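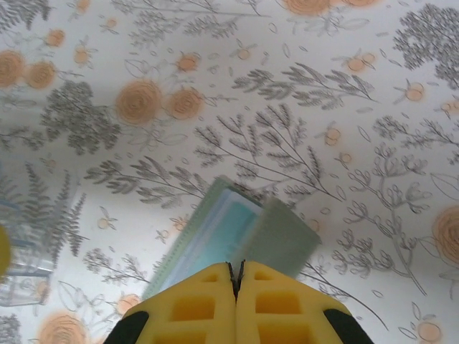
Ploltus is a set of notes and labels on everyday household plastics, put together for people who sort and store small things at home. It covers 271 items, each photographed on a tabletop. Some surfaces are plain and others are patterned, like the white one with grey leafy sprigs and peach-orange flowers, where the print shows faintly through pale green plastic.

Contents

items.csv: one row per item, with colour, shape and see-through (yes, no, partly)
surfaces.csv: the 13 table coverings
notes.txt: remarks by Nasrin Amini

Known gaps

Over 40 rows have no size. Clear items on pale cloth were hard to label and Dušan Halilović is still checking them. Colour names are our own.

Contact

Randi Eklund, Rustad. Last changed in July.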